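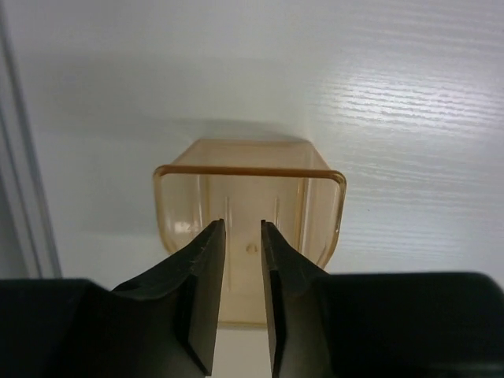

Zwischenbericht an die Geschäftsleitung
Restaurant Palma, Standort Grunby
Stand: 8. April 2020
Verfasst von Delia Domínguez, Betriebsleitung

1. Lage des Betriebs

Der Gastraum ist seit Mitte März geschlossen. Wir verkaufen mittags und abends über das Fenster zur Straße und liefern im Stadtgebiet selbst aus. In der vergangenen Woche gingen 246 Bestellungen ein, davon 67 am Mittag. Der Abend trägt also weiterhin den größten Teil des Umsatzes. Der Mittagstisch hing an den Büros der Umgebung und wird vor deren Rückkehr kaum wieder anziehen.

2. Speisekarte

Die Karte wurde auf vier Hauptgerichte gekürzt: Schmorbraten, Lammeintopf, Gemüsereis und Kabeljau im Sud. Steaks haben wir herausgenommen. Sie garen in der geschlossenen Schale nach, und es gab Reklamationen. Der Schmorbraten verkauft sich am besten, der Kabeljau am schlechtesten. Ihn würde ich nach Ostern durch ein Nudelgericht ersetzen. Beim Dessert bleibt es beim Mandelkuchen.

3. Einkauf

Fleisch kommt weiter von Vureck, die Mindestmenge wurde auf unsere Bitte gesenkt. Gemüse beziehen wir jetzt vollständig über Jondside. Die Qualität ist in Ordnung, nur die Kräuter kamen zweimal welk an und wurden gutgeschrieben. Die offenen Weinlieferungen sind auf August verschoben.

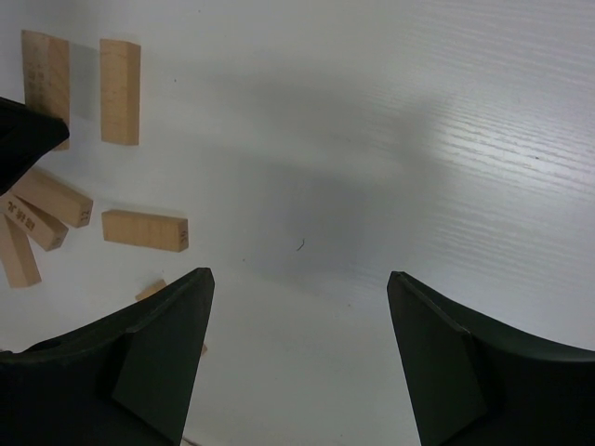 4. Personal

In der Küche arbeiten vier Personen in zwei festen Schichten, die sich nicht begegnen. Der Service ist bis auf die Ausgabe und die Fahrer in Kurzarbeit. Der Antrag ist gestellt, der Bescheid steht noch aus. Die Auszubildenden lernen derzeit in der Vorbereitung mit, der Ausbildungsplan ist entsprechend umgestellt.

5. Umbau der Terrasse

Die Bodenarbeiten sind fertig. Es fehlen die Markise und der Stromanschluss für die zweite Theke. Der Elektriker hat einen Termin nach den Feiertagen zugesagt, für die Markise liegt noch kein Liefertermin vor. Das Budget ist bisher eingehalten.

6. Offene Entscheidungen

Ich bitte um Rückmeldung zum Wechsel auf der Karte und zur Anschaffung eines zweiten Warmhalteschranks. Das Angebot liegt bei. Die Pacht für Mai ist noch mit dem Vermieter zu klären, das Gespräch führe ich kommende Woche.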